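## 6. Setting up a shared label printer

This section covers the Trondale 236 label printer when more than one person prints to it. If you are the only user, skip to section 7. You will need the printer, its power supply, the network cable from the accessory bag and a roll of labels.

### 6.1 Placing the printer

1. Choose a flat, level surface within reach of a wall outlet and a network jack.
2. Leave 6 inches of free space behind the printer. The rear vent must stay open.
3. Leave enough room in front for the cover to swing all the way up.
4. Remove the orange shipping tape from the cover, then open the cover and pull out the foam block under the print head.

**Caution:** Do not power on the printer with the foam block in place. The roller can pull the foam into the print head.

Keep the foam block and the original box if you expect to move the printer. Shipping damage is not covered when the head has traveled without the block.

### 6.2 Loading labels

1. Press both green tabs and lift the cover.
2. Slide the roll guides apart.
3. Set the roll between the guides with the labels facing up and the loose end toward you.
4. Close the guides until they touch the roll. They should not squeeze it.
5. Pull the loose end past the front edge and close the cover until both tabs click.
6. Press **Feed** once. One blank label comes out and stops at the gap.

If the printer feeds several labels without stopping, hold **Feed** until the light blinks twice and let go. The printer measures the label length again. Do this every time you change to a different label size. 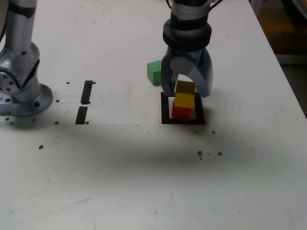
Labels stick best to a clean, dry surface at room temperature. Wipe off dust or grease first and let any cleaner dry completely. Press the label down from the center outward. On curved surfaces, use the narrow roll; wide labels tend to lift at the corners after a few days.

### 6.3 Connecting to the network

1. Plug the network cable into the printer and the wall jack.
2. Connect the power supply and press the power button. Start-up is complete when the light turns solid green.
3. Hold **Feed** and **Cancel** together for 11 seconds. The printer prints a status label.
4. Find the line marked *Address* on the status label.
5. On a computer on the same network, type the address into a web browser. The settings page opens.
6. Enter the setup code from the underside of the printer, then choose a new password.

**Note:** If the address line is blank, the printer did not get an address from the network. Check the cable at both ends, turn the printer off and on, and print the status label again.

### 6.4 Adding users

Each person who prints needs a name in the user list. The list holds up to 11 names.

1. On the settings page, open **Users** and select **Add**.
2. Type the name as it should appear on the job log, for example *Elba Retamal* or *G. Vergara*.
3. Choose **Print only** or **Print and manage**. A person with the second setting can delete other people's jobs.
4. Select **Save**.

Give **Print and manage** to at least two people, so that jobs can still be cleared when one of them is away. Two users with the same last name should be entered with first names in full. The log cuts names after the first space on narrow labels.

### 6.5 Clearing a stuck job

1. Press **Cancel** once and wait for the light to stop blinking.
2. If the job is still listed under **Queue**, select it and choose **Delete**.
3. If labels are jammed, turn off the power, open the cover and pull the roll backward out of the path.
4. Cut off any creased or peeled labels before reloading.

**Caution:** The print head stays hot after a long job. Do not touch it or clean it until the printer has cooled. Never use a knife or screwdriver to scrape off a stuck label.

Cleaning the print head and roller is covered in section 8.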